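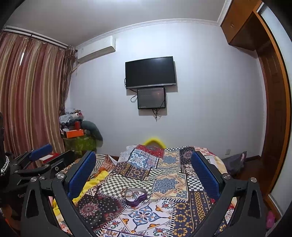
Washing an old patchwork quilt, how??

Maricruz Orozco
Got my aunt's quilt last month, cotton as far as I know, hand pieced, batting unknown. Smells like cedar chest and a bit musty. Want it on the guest bed before family comes in October. Can it go in a front loader or am I going to wreck it? Nearest dry cleaner is in Okelmont and they quoted me 66 dollars, no promises on the reds. Also there's a seam popping near one corner, fix before or after?

illdale_pat
Before. Always before, a popped seam turns into a hole in the wash. Few whip stitches, doesnt have to be pretty.
Then test the reds. Damp white cloth, press on it a minute, look for color. If it bleeds don't wash it at home. If not: bathtub, cool water, small squirt of mild soap, push down with flat hands, no wringing. Drain, refill, I usually go 4 rinses. Roll in towels, dry flat on a sheet in the shade. Never hang it wet, the weight pulls the stitches.

Bahrami
just throw it in on delicate, mine's been fine for years

Vunent71
Wouldn't do the machine if it's hand pieced, sorry Bahrami. If it's only musty try airing first. Two dry days outside on a clean sheet, flip it at lunch. Took care of my moms without any water at all. Vaccum thru a piece of window screen if its dusty, low suction.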